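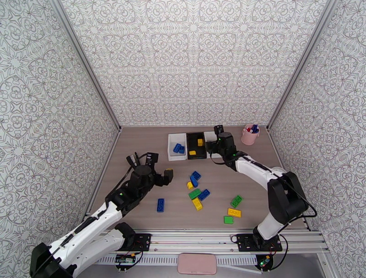

Nadatach newsletter, Rustad edition: May aid vote story went out with the wrong body text. Headline says Suvetthorpe council approved it, body is last years budget piece. Sent to over 3,000 subscribers. 

Cleared cache 2 times, no change. 296 opens so far. Resend on hold til 12, Trosby desk has teh right copy. Ticket stays open.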